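Category: Bench Cells > Set-up and Care > Section 7

Section 7. Cable dressing, finger pads and the drawer check

This section covers the Nekus arm on the Poltdale tabletop stand, with the two-finger gripper. You should already have the base bolted down and the controller talking to the arm (Sections 3 to 6). Set aside an afternoon the first time. Once you know the cell it goes much faster, and it's one of the more satisfying jobs in the whole guide -- a well-dressed arm moves so nicely!

You will need:
the 2.5 mm and 4 mm hex keys from the Londoño kit
hook-and-loop straps, wide ones
a roll of label tape
lint-free cloths and isopropyl alcohol
one new pair of finger pads, part 359
the test box with the sliding drawer

CAUTION: Press the stop button and wait for the base light to go out before you touch the gripper or loosen any strap. The arm holds its own weight with the brakes on, but the fingers can still be pinched shut by hand.

7.1 Dressing the cables

1. Put the arm in its parked pose and take off all the old straps. Yes, all of them. Working around one old strap is how you end up with a twist you can't find later.

2. Lay the gripper cable and the camera cable side by side, without crossing them, from the base to the wrist.

3. Strap them at the wrist first. Leave enough slack there for the last joint to turn fully both ways.

4. Move to the elbow and bend it as far as it goes. Strap the cables on the outside of the bend while the elbow is in this position. If you strap them with the elbow straight, they will pull tight the first time the arm reaches for something close in.

5. Let the cables hang between the elbow and the base. They should droop. Rizal Entili, who wrote the first version of this section, liked them snug along the tube and went through two gripper cables in April before he changed his mind.

6. Put a tag on the bundle near the elbow with the cable numbers on it. Face the writing outward if you can.

7. Turn each joint slowly through its range using the hand controller at the lowest speed. Watch the cables, not the gripper. Stop if anything snags, and go back to step 3.

Note: The hand controller drops to its lowest speed again each time it is unplugged. Very handy here, a bit maddening in Section 9.

7.2 Changing the finger pads

1. Open the gripper to its full width and press the stop button.

2. Loosen the two small screws on the first finger with the 2.5 mm key. Slide the old pad off toward the tip.

3. Wipe the bare finger with alcohol and let it dry. Leftover glue will tilt the new pad just enough to spoil your grip on thin things.

4. Slide on the new pad and tighten the screws a little at a time, going back and forth between them.

5. Do the second finger the same way.

6. Close the gripper on a strip of paper and tug. The paper should hold evenly from one side to the other. If it swings like a gate, one pad is crooked.

CAUTION: Don't use thread locker on these screws. The screws are soft and you will want them out again.

7.3 The drawer check

Drawers are a wonderful test. The arm has to come in low, hook or pinch the front, and pull in a straight line, so a bad cable run or a crooked pad shows up right away.

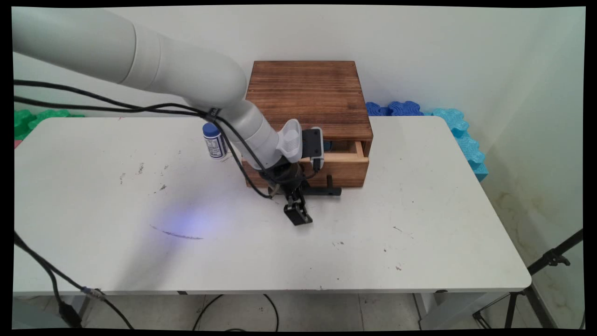
The drawer program lives on the controller under Zirnent/checks, and number 74 is the one you want. Run it first with the box empty and the speed set low, and keep a hand near the stop button for the whole pass. Watch the elbow as the gripper gets close to the drawer front: the cables should still hang in loose curves over the upper arm, like the two long ones here, and come together near the elbow without going tight. Check that the fingers stay clear of the tabletop too, because the gripper works very low on this move.

1. Set the box toward the back of the table with the drawer facing the gripper. Mark its corners with tape so you can put it back in the same spot.

2. Start the program with the drawer shut. Let it open and close the drawer once, then pause.

3. Look at the pads. A shiny line along one edge means that edge is doing all the work. Go back to 7.2, step 4.

4. If the pads look good, raise the speed to 69 percent and run the program again. Listen for cables slapping against the arm.

5. Write down the result in the cell log, with your initials.

Note: If the box creeps forward as the drawer opens, put a rubber mat under it. Sugeng Tjoa uses a cut piece of shelf liner and it works beautifully.

7.4 If something isn't right

Arm stops partway with a "load" message: a cable is usually too tight at the wrist. Redo 7.1 from step 3.

Fingers slip off the drawer: clean the pads first, then check for tilt.

Drawer opens crooked: the box has turned. Line it up with your tape marks again.

Picture from the wrist camera drops out when the elbow bends: reseat the plug at the wrist, then look for a pinch under the elbow strap.

Section revised Monday, May 27, 2019. Corrections to Hakim Subramaniam, please -- the odd ones are especially welcome.

Related sections
Section 6. First power-up and parked pose
Section 8. Setting grip force
Section 9. Teaching points by hand
Appendix B. Strap and screw sizes
Log sheets for bench cells (S. Sinaga)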